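Mulov Toy Bin Collection
README

Last updated: Sunday, November 3, 2019
Maintained by Vesna Radonjić

Contents

1. What is in this folder
2. The items
3. The bins
4. How items are grouped
5. File layout
6. Item list columns
7. Known problems
8. Pictures
9. Use and credit

1. What is in this folder

The Mulov collection is a catalog of small toys and household odds and ends, kept in mixed bins. It has 634 item records and a set of overhead pictures of the bins with toys in them. The records cover what each item is, what it is made of as far as we could tell, its size, its weight, and the shelf it goes back to.

The catalog began as a plain inventory so that things could be found again. The pictures were added later. You can use the records without the pictures, but the pictures make little sense without the records.

2. The items

Most of the collection came from two sources. The first was a closeout lot from Değirmenci, a toy wholesaler, which supplied 356 items. The rest were bought secondhand in mixed bags, mainly action figures, bath toys, plastic animals, play food, vehicles, and parts of sets that were missing their other parts.

We kept items that were worn or missing pieces if they could be handled safely. Anything with sharp edges, leaking batteries, or loose magnets was thrown out before numbering. Soft toys are included only if they are shorter than a forearm.

Figures with movable joints were left in whatever pose they arrived in. Do not straighten them before measuring. The length in the record is the longest side as the figure lies, and the pose is noted in the remarks.

Items still in clear wrapping were left wrapped. The wrapping counts as part of the item. If it tears, write the date in the remarks column and leave the item number alone.

3. The bins

The bins are rectangular with sloping walls. They are used without dividers. Toys go in loose and may land on their sides, against a wall, or on top of each other. Please do not sort or line them up before a picture is taken.

Scratches and scuffs on the bins are normal wear. A bin is replaced only if it cracks. Empty the bin completely between fills and check the corners, where small accessories get stuck.

4. How items are grouped

Each item belongs to one group:

figure: people, monsters, heroes, and similar characters
animal: real or made-up animals
vehicle: anything with wheels, wings, or a hull
food: play food and dishes
packaged: items in wrapping or a sealed pouch
part: accessories and pieces of larger sets
other: everything else

A character riding an animal is a figure if the two come apart and an animal if they don't. Muscular green characters, of which there are several from different makers, are all under figure. They are told apart by item number only, as the names used by the sellers did not agree.

5. File layout

items.csv: one row per item
groups.txt: the group names above, one per line
bins.csv: which items went into which fill
pictures: overhead pictures, one folder per fill
changes.txt: corrections since April

6. Item list columns

item_no: number on the storage bag
group: one of the seven groups
color_main: the color covering the most surface
color_second: blank if there is none
length_mm: longest side
weight_g: kitchen scale, whole grams
source: closeout or secondhand
shelf: where the item is stored
remarks: free text

Colors were written down under daylight bulbs by one person. Red, coral, and orange are kept separate. Teal is its own color and is not folded into green or blue.

The scale stops at 500 grams. Heavier items have a blank weight and the word "over" in the remarks.

7. Known problems

Clear and shiny items are hard to measure from pictures, so all lengths were taken by hand.

Some secondhand figures lost their removable clothing during storage. The records describe them as they were on the day they were numbered.

In bins.csv, fill 2 lists the same play food item twice. The second row should be ignored. It has been left in so that row numbers match older copies of the file.

Source is blank for a few parts that had already been mixed together.

8. Pictures

All pictures look down into the bin. Items partly hidden are still listed in bins.csv for that fill, even where only a bit of color shows.

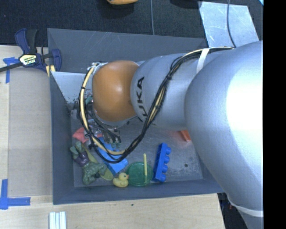
Mixed toys in a gray bin, with a green figure in purple clothing at lower left.

9. Use and credit

The item list and pictures may be used for teaching and research. Please credit the Mulov Toy Bin Collection and name Vesna Radonjić as maintainer. Toy designs and characters belong to their makers.

Send corrections with the item number, the column, and the new value. Corrections are entered in changes.txt first and moved to items.csv at the next update.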